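A visit to the Prostari streaming open day

In December I went to the open day of Prostari, a small company which makes an app for watching films and television channels over the internet. I have used the app at home for two years, mostly for old films and for the news from my country, so when the invitation came in the newsletter I answered the same evening. There were 200 places and I was lucky to get one.

The office is in Aitken House, ten minutes on foot from the station. The sign at the street is small and I walked past it two times. At the door we received a paper badge and a programme, and then we waited in a corridor until half past nine, when Catherine Forsyth welcomed us. She leads the support team. She told us that we could ask everything except the date of the next version.

The first talk was by Niall Yule and it was about buffering. I expected something very technical, but he explained it with patience. When the picture stops and the small circle turns, many people blame their internet line. In his experience the reason is often the device itself, for example an old TV box with almost no free storage. He showed two boxes playing the same film. One had its cache set to 200 megabytes and the other to 600. The second box started the film a little later, but it continued without a stop when he made the connection slower on purpose. I changed this setting at home afterwards. It is under Settings, then Playback, and you must restart the app or the new value is not used.

After the coffee we were divided into groups. Mine went with Farzana Bandara to the subtitle room, and for me this was the best part of the day. I depend on subtitles, especially when actors speak with a strong accent. Farzana explained how the app chooses a subtitle file and why it is sometimes two or three seconds too early. The file was often made for another edition of the film, with a longer opening. There is a delay button in the player, which I knew, but I did not know that you can hold it down to move in bigger steps. She also showed a test of bigger letters with a dark background behind them. A man in my group asked if the colour yellow will come back, and she wrote it in her notebook.

In the next room Keir Hepburn spoke about add-ons. The company wants to check every add-on before it appears in the public list. At the moment there are 205 in the queue and each one is opened by a person. He advised us to remove those we do not use, as each one is asked for results when you search, and a slow one makes the whole search slow. I had 10 installed and I needed three.

Lunch was sandwiches and a very good lentil soup. I sat with Citlali Cuevas, who came from Adton by train and who writes a blog about documentary channels. She recommended me Plurum, a free add-on for lectures and museum films. I have tried it now. The choice is good, but the search does not understand letters with accents, so you must type the names without them. 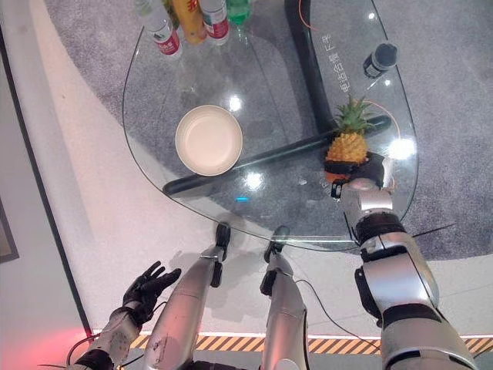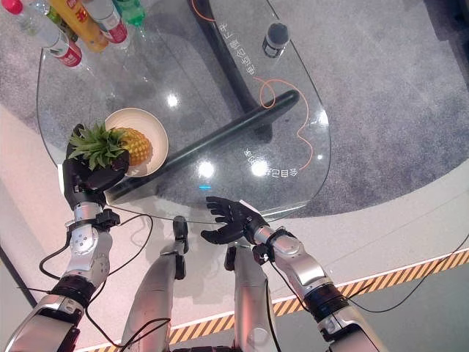

The afternoon was for questions. Most of them were about casting from the phone to the television. The answer was that both devices must be on the same network, and that the guest network of many routers does not allow them to see each other. Somebody asked about profiles for children. They are planned, with a PIN code, first on Android and later on the other systems. For offline watching there was no promise. Catherine said that it depends on the rights, and that each channel has different rules.

I have two small complaints. The subtitle room was too warm for so many people, and the talk about add-ons was too short, so Keir had to jump over his last slides. He said they would be sent by email. I have not received them yet, but I wrote to Catherine and she answered that they are coming.

If you want to go next time, subscribe to the newsletter in the app, under Account. The entrance is free. Bring the model number of your TV box with you, as the support people ask for it before anything else, and I had to telephone my wife to read it to me from the back of ours.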